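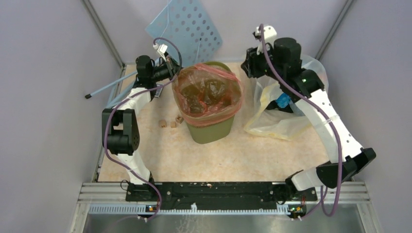

Exhibit Preparation Workshop, Sirham Museum of Local History

Notebook entry, Friday, June

Work continued on the Kaplan orchard display for the summer exhibition. M. Soylu completed the condition check on the 14 framed survey sheets lent by the Vandirlow family. Two sheets show old water staining along the lower margin and will be hung in the north alcove, where the light is lowest. The remaining sheets are cleared for the main wall.

The mounting paste from the Clernisine batch was tested again on scrap board. It held overnight but left a slight shine at the corners. C. Polat recommends returning to paper hinges for everything on loan. Agreed; the labels may still be pasted.

Text panel 3 has come back from the curator with changes to the paragraph on the creek diversion. The parish name is to be spelled as it appears on the survey, with the modern spelling in brackets. The printer has been told to hold the file until Monday.

The case for the grafting knives closes poorly on the left side. The hinge was reset at 2:15 and the door now meets the gasket, although the lock remains stiff. Graphite to be ordered.

Outstanding: lux readings for the alcove, revised loan form to the Vandirlow family, and a decision on the bench height for school groups. Polat has the measurements.

Recent entries
Crate repairs, lower store
Label stock and paper samples
Humidity log, north alcove
Notes on the creek map tracing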